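4. The Hillent Workshop Arm

4.1 Background and claims

Low-cost arms put together at home have been presented in the last few years as a real alternative to laboratory hardware. Orozco and Aguirre, in their report on the Prelbridge arm, go as far as saying that a shared workshop with one good printer can reach "useful kitchen skill" in a single winter. We were doubtful when we read this, and we remain doubtful after building one ourselves. The claim rests on a small set of tasks chosen by the same people who built the machine, and the report does not say how many attempts were thrown out before the ones that were counted.

Our own build was carried out in the shared workshop at Hillent, starting in January, by two of the authors (Villalobos and E. Ayala) with help on the wiring from H. Ayala. We followed the published Prelbridge plans except where a part could not be bought. The elbow bracket was printed three times. The first two cracked at the same screw hole, a fault the plans do not mention. The Buretti motor driver listed in the original parts table was swapped for a Villaseñor board, and this cost us two weekends of rewriting settings that we had been told would carry over without changes.

4.2 Choice of task

Most builders of home arms begin with blocks. Blocks are forgiving: they have flat sides, they stand where they are put, and a sloppy grasp will often do. We wanted something a little less kind and settled on toy food with a toy knife, laid out on a white cutting board (Figure 3). The pieces differ in shape, and the knife is long and thin, so a small error in the angle of the wrist matters more than it would with a cube. We make no claim that this is cooking. A toy knife asks nothing of the arm in terms of force, and results from toy food should not be read as results about food.

The arm was driven by hand from a second, smaller arm for all training runs. We recorded 800 runs and kept every one of them, including those in which the operator plainly lost track of what he was doing. Villalobos argued for dropping the worst of these. We left them in so that our numbers could be compared with nothing but themselves – a modest goal, but one that the earlier report does not meet.

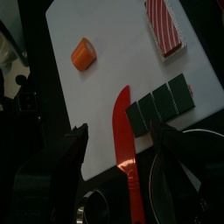
Figure 3. Wrist camera view of the workspace, with the toy knife between the two gripper fingers and toy sushi pieces on the cutting board.

4.3 What the trials do and do not show

We ran 20 trials with the knife as the target, under the same workshop lights used for the training runs. The arm picked it up and held it for the required time in 12 of them. A reader in a generous mood may call that a working system. We would point out that a plain script, with the knife placed by hand at a marked spot and no learning of any kind, managed 19 out of 20 on the same bench. The learned policy does have to find the knife, and the script does not, so the two are not the same test. Still, anyone who builds such an arm for a fixed job at home should try the script first.

The failures were mostly of one kind. The fingers closed early and pushed the handle aside. Whether this comes from slack in the wrist joint or from the training runs themselves we cannot say, and tightening the joint between sessions made no difference we could measure. Aguirre has suggested in a letter to us that our substitute driver board is to blame. That may be so, but a plan that works only with one board is a weaker result than the one that was published, and we have asked for his raw logs so that the matter can be checked on both sides.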